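Section 7: Teaching the drive-swap task by remote control

This section takes you through recording your first full lesson on the Muveck arm, using an open desktop tower as the practice piece. You will have finished the joint check and the grip check by now, so the fun starts here. Most people find that after a few tries they stop thinking about the hand controller and start thinking about the job, and that is a lovely moment when it comes.

Before you start

Lay the tower on its side on the bench with the side panel off. Make sure the mains lead is out of the wall. Put the drive fixture beside the case, within easy reach of the arm, and do not move it again until the whole set of lessons is recorded.

1. Switch on the arm at the base and wait for the steady tone.

2. Open Brirudell on the bench computer and choose New Lesson. Give the lesson a plain name you will still understand next February.

3. Check that both camera views are live, the one at the wrist and the one that looks over the bench.

4. Move the arm by hand to its rest position, well clear of the case, and press Set Home.

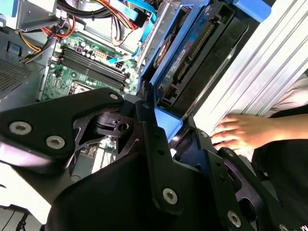 5. Set the speed limit to 53 per cent. You can raise it later, but slow lessons copy better than fast ones, and you will be glad of the extra time near cables.

6. Pick up the hand controller and hold the grip switch halfway in. The arm follows you only while the switch is held. Let go, or squeeze hard, and it stops where it is.

CAUTION: Keep your free hand away from the gap between the two fingers whenever the grip switch is held. If you need to steady the case, hold the outside of it and let go of the switch first.

Recording a lesson

7. Press Record and count to 2 under your breath before you move. The software likes a short still stretch at the start of each lesson.

8. Bring the gripper in over the drive cage from above. Come down slowly and keep the wrist camera pointed at the thing you want to take hold of – if you can't see it in the wrist view, the arm won't learn to look for it either.

9. Turn the wrist until the fingers line up with the sides of the drive carrier. A turn of 90 degrees is as far as you should go in one movement. If you need more, back off, let the wrist unwind and come in again.

10. Close the fingers gently until the grip bar on screen goes green, then draw the carrier straight out along its slot. Don't rock it.

11. Carry it to the fixture, set it down, open the fingers and go home. Press Stop.

NOTE: Small wobbles are fine! Leave them in. A lesson where you drift a little and then put it right is often more useful than a perfect one, and the arm picks up the putting right as well.

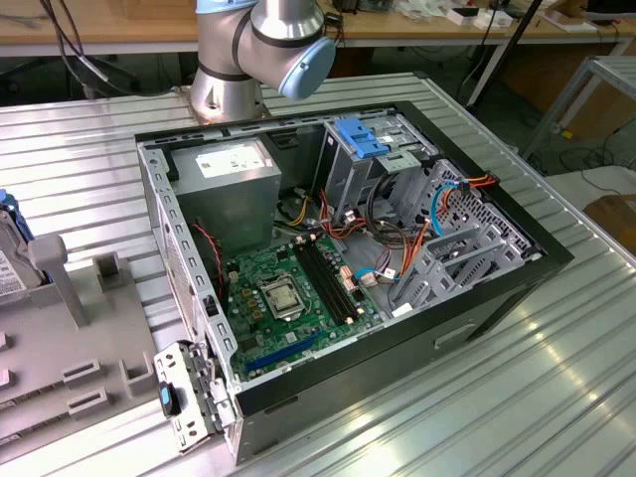

12. Play the lesson back with the case in place and your hand on the stop button. Watch the whole thing through before you judge it.

13. If you are happy, press Keep. If the arm brushed a cable or took the carrier at a slant, press Bin and record another. There is no limit on tries.

14. Put everything back where it was and repeat from step 7, shifting the case a finger's width each time.

Working with a second person

Two people make this much quicker, one driving and one at the case. Agree beforehand who gives the word to start. The person at the case says "clear" once both hands are out of the way, and the driver waits to hear it before touching the switch. The Simões mount has its own stop button, which should sit on the side of the person at the case. 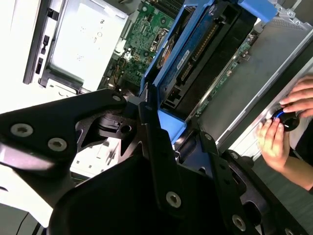 Fig. 7.3 Wrist view, with hands on the knob beside the drive caddy.

If the arm feels sluggish or lags behind your hand, close any other programs on the bench computer and set Home again. If the wrist picture freezes, release the switch straight away and press Reconnect in the camera panel. Lessons saved before the freeze are safe.

When you have a good batch, go on to Section 8, Training and first solo run.

Brustthorpe edition, revised 3 Jun 2018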